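Hyvönen enters race to lead Jullmont council group

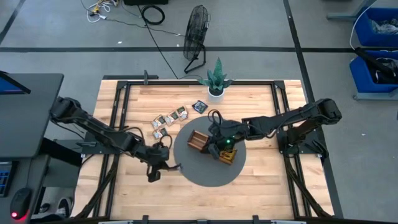 Who can vote in the leadership contest?
Every paid-up member of the group who joined before 1 October 2024 can vote, including members who do not hold a council seat.

JULLMONT – Councilor Teemu Hyvönen has confirmed that he will stand for leader of the majority group on Jullmont Council. He is one of three candidates to succeed the outgoing leader, who is stepping down at the end of the year after two terms.

Hyvönen has represented the Hinton ward for 17 years and currently speaks for the group on housing and transportation. His campaign will focus on the repair backlog in council housing, the future of the Flimau bus route, and a freeze on parking charges in the town center.

"Members in Hinton and Tuominen keep telling me the same thing," Hyvönen said. "They want the bus to run in the evening and they want repairs done when they report them. I will put both in the first budget I bring forward."

Two public debates will be held before voting opens, one in Flimau and one in Tuominen. Members may send questions in advance through the group office.

Ballots will be mailed to members in December. If no candidate wins more than half of the first-round vote, the top two will go to a second ballot. The new leader will take over at the next full council meeting after the result.

Media requests should be sent to the Hyvönen campaign office in Hinton.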